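Equipment Review: Omasau 3139 Boltless Shelving Unit

November
By Araceli Rivas, Peñalver Supply Services
Print this page | E-mail this page
17 shares | 2 comments

The Omasau 3139 is a four-level boltless shelving unit intended for stockrooms, utility rooms and small storage areas. It is sold through Jakport, both from the catalog and at the Taston counter, and has been requested by several of our branch offices as a replacement for older welded shelving. This review covers assembly, load, fit, upkeep and general suitability. It is meant to help office managers decide whether to place an order under the standing agreement.

The unit consists of gray metal uprights, metal beams that lock into slots in the uprights, and wooden particleboard decks that drop in between the beams. Rubber feet and wall anchors are included. Casters are sold separately and were not reviewed.

Packaging and Delivery

The unit arrives in a single long carton. Jakport delivers to the door only and will not bring goods up stairs unless this has been arranged in advance. Offices without a loading entrance should note this on the order form. The carton is heavy for one person, and the decks are packed flat at the bottom, where a hard drop will damage their corners. One deck in our delivery had a crushed corner. Jakport replaced it without charge, although the replacement was sent to the billing address and had to be forwarded.

The instruction sheet is printed on one side of a large page. The drawings are clear. The written steps are less so, and the English text refers to a part letter that does not appear in the parts list. We took it to mean the center brace, and assembly went ahead on that basis.

Assembly

No tools are needed apart from a rubber mallet. The lowest beams go in first, followed by the upper beams, and the decks are placed last. Beams must be struck at each end until the rivets are fully seated. A beam that is seated on one side only will look level and will hold an empty deck, so every joint should be checked by hand before any stock is loaded.

Shelf height can be set in small steps along the whole upright. This is the strongest feature of the unit. Heights should be settled before loading, as moving a beam later means clearing the levels above and below it. For small packaged goods we recommend one shallow level at hand height with a taller one under it for open cartons.
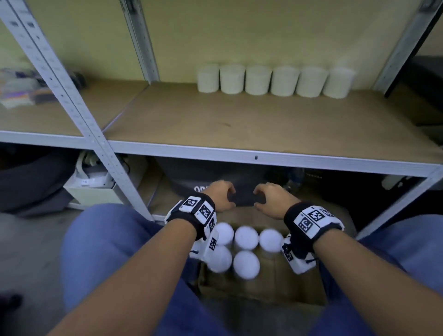
Load and Stability

The manufacturer gives a limit of 1000 pounds per level, evenly spread, with the unit standing on rubber feet on a level floor. We did not test to that limit and have no means of doing so. Under reams of paper and boxed cleaning fluid, the two lower decks showed no bend that could be measured with a straightedge. The top deck, loaded with archive boxes, showed a slight dip at the middle after some weeks. It did not get worse.

Side-to-side movement is noticeable when the unit is empty and much less so when the bottom level is loaded. Front-to-back movement is small. The wall anchors should be used in every case, including in rooms that are kept locked. The screws supplied are suitable for wood studs. Offices with masonry walls will need to obtain their own fixings.

Access and Depth

The decks are deep enough to take two rows of most small items. Staff with a shorter reach may find the back row hard to see on the upper levels, and we suggest that slow-moving stock be kept there. On the lower levels the reverse applies, and items at the back are best handled from a seated or kneeling position. A low stool is worth its cost in any stockroom with more than a few of these units.

The edge of the beam stands level with the deck, with no raised lip. Items slide out easily. They also slide off easily if the unit is knocked, and glass should not be kept on it without a tray. 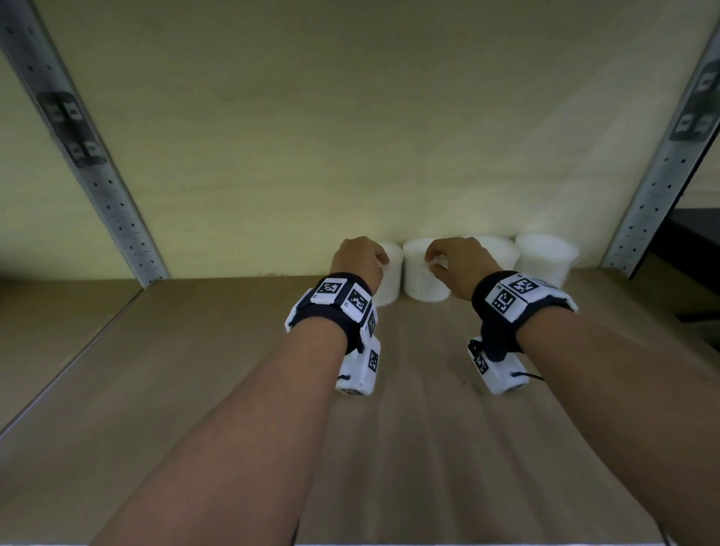 Surface and Cleaning

The particleboard is unsealed on our unit. It can be dusted or wiped with a cloth that has been well wrung out, but standing liquid will soak in and raise the surface. For that reason we do not recommend the 3139 for laundry areas, kitchens or any room where mop buckets are stored. Jakport lists a wire deck that fits the same beams, and offices with damp rooms should ask for a quotation on that version.

Inmaculada Carrasco, who manages stock at our central store, tried three kinds of liner over the decks. Thin plastic sheet curled at the edges and was removed. Cork caught on the bottoms of cartons. Heavy paper, cut to size and replaced when soiled, gave the best result at the lowest cost. It also lets staff write item names directly in front of each row.

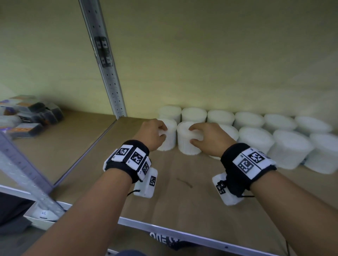

Front and back rows on a single deck.

The finish on the uprights is even and has not chipped, except around the slots where beams were taken out and moved. Bare metal at these points should be touched up. The paint code is not printed on the carton, and Jakport was unable to supply it on request.

Labeling

No label holders are included. Magnetic strips hold well on the beams and can be moved when stock changes. Adhesive labels also hold but leave a residue that needs solvent to remove. We advise placing the label directly under the item and turning printed packaging to face outward, so that counts may be taken without handling the goods.

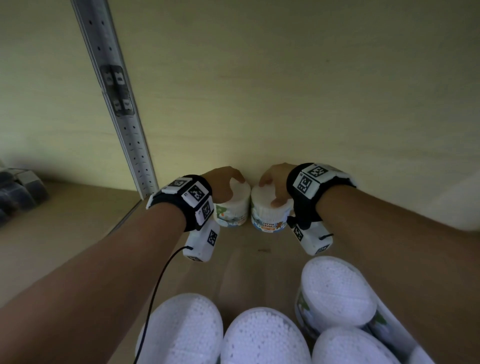
Round containers of cotton buds, two of them upright and side by side.

Warranty and Parts

Beams and decks may be ordered singly. Uprights are sold only in pairs. The warranty covers the metal parts and excludes the decks, a point that is stated on the back of the invoice and nowhere in the catalog. Claims must be made through Jakport, with the original order number.

Findings

The Omasau 3139 is approved for purchase for dry storage rooms, subject to the use of wall anchors. It is not approved for damp areas with the standard decks. It is easy to put together and well suited to mixed stock. Its weak points are the instruction sheet, the unsealed decks and the exclusion of those decks from the warranty.

Offices wishing to order should use the standard furniture form and enter the model number in full, as Omasau sells a narrower unit under a similar name. Orders collected from Taston must be signed for on the day, and the counter closes at noon on Saturday.

Print this page | E-mail this page
2 comments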